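How to wire start/stop buttons for a small workshop extractor?

flovstead_m
I moved to Rindton in August and I rent a small garage for woodwork. My dust extractor has only a rocker switch at the back, behind the bench. I would like to have a start and a stop near my hand. Is it enough to put a push button in the cable? The motor is 4 amps.

Esteves
Please don't put a simple push button in the cable. You need a contactor with a holding contact, so that the machine stays off when the power comes back after a cut. The start button is normally open and the stop button is normally closed. Red is for stop. Green is usual for start. 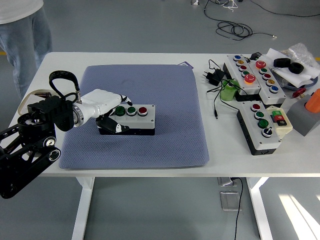 Fix the box where you can reach the stop without bending over the work. Mine is 200 mm from the front of the bench. If you are not sure about the wiring, ask an electrician to check it before first use.

prilis
Buy a ready no-volt release switch, it is cheaper than your time. I have used one for years with no problem. Check the rating for motors, not only for heaters.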